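Okay, so the re-labeling thing worked, and I've been dying to write it up.

If you read my November post, you know where I was stuck. I had 79 demos of the arm picking fruit out of a basket, I trained a small policy on them (I call it Lumanlan, don't ask), and it was great right up until the basket moved. Slide the basket over a hand's width and the arm would reach for the spot where the fruit used to live. Very confident, very wrong.

My first guess was that I needed more data. Everyone's first guess is more data! But I had a free weekend and no patience for recording, so I tried something cheaper. Instead of training on where the gripper should go in the room, I rewrote every action as a move relative to what the wrist camera sees at that moment. Same demos, same network, new labels. The script took me an evening, plus another evening finding the sign error.

Then I ran the starts I'd been avoiding, the ones where the basket is way off to one side and the fingers are pointing at plain tabletop. 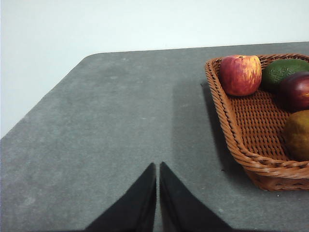 Wrist view with the basket off to the right. The target is the red apple.

The old policy got zero out of nine from starts like this. The new one got six out of nine, and I did a little dance in the kitchen.

The three misses all looked alike. The arm headed over the correct way, got above the basket, and then dithered between two pieces of fruit until the time limit ran out. I think that's a memory problem, as the policy only gets one image at a time and forgets which fruit it picked a second ago. Giving it a short history is next on my list (the Dumance folks have a nice trick for this that I want to steal).

One warning if you try it: your camera mount has to be solid. Mine slipped a tiny bit halfway through testing and I had to throw out a whole batch of runs, which hurt. I've tightened it since and marked the bracket with nail polish.

Code goes up once I clean out the embarrassing comments.

Posted June 29, 2024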